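4.2 Clearing and stacking tableware

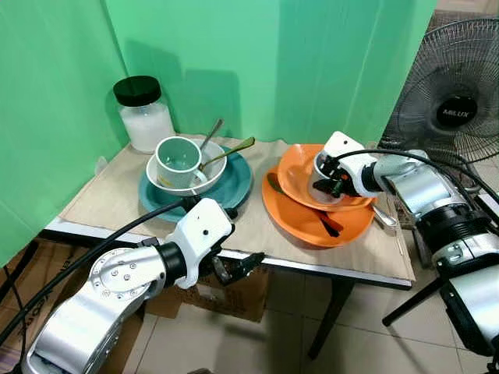
Tableware remains a demanding category for household manipulation. Plates, bowls and cups differ in height, centre of mass and surface finish, and cutlery left between stacked pieces alters how each layer settles. Earlier work by Derkach and Han treated stacking as a sequence of independent placements, an assumption that fails once a plate is tilted by a spoon beneath it.

Figure 3. Two-arm tableware task. A white cup is held in the right gripper over the upper of two orange plates; a bowl and mug rest on the teal plate at left.

The Haugland set used for training contains 2,676 demonstrations, of which 2,000 cover tableware. Each policy was permitted up to 11 minutes per trial, and a trial was scored as complete only when every item had been released in a stable position. Regrasping was allowed and was not penalized.

Under these criteria, neither policy matched the human operators. Errors clustered at the point of release, particularly where the receiving surface was not level. We therefore consider unsupervised use in home kitchens to be premature. Behaviour with wet or greasy dishes was not examined, and is left to the Ninik trials described in Section 6.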